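Chapter 5
Laundry Appliances in Fitted Rooms

5.1 Scope

Chapter 4 dealt with water supply and drainage. The present chapter covers the placement of front-loading machines beside fitted cabinetry, the clearance required by the door, and the handling of loads between basket and drum. Dryers are left to Chapter 7.

A front-loader needs two kinds of space. The first is the body of the machine, which is fixed. The second is the sweep of the door, which is occupied only during loading and unloading but must be kept free of handles, drawers and traffic.

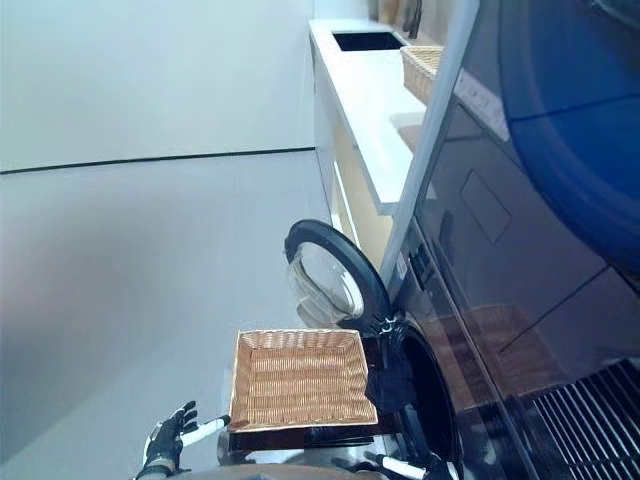
Figure 5.1 Front-loading machine with door open beside base cabinets; sink cutout in the countertop.

Door swing should be drawn on the plan at full opening. In the Hollenstein layout the hinge is placed on the side away from the sink, so that the user can turn from counter to drum without stepping around the door. The Drinden layout reverses this and suits narrow rooms.

Basket dimensions are often omitted from the plan. A rigid rectangular basket takes up more floor than a soft bag of equal volume – and it cannot be compressed
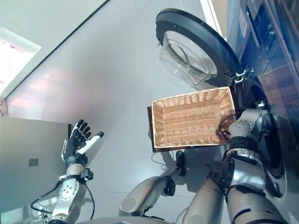 to fit a gap. The designer should therefore allow for the basket in both positions, on the floor before the drum and raised to the level of the opening.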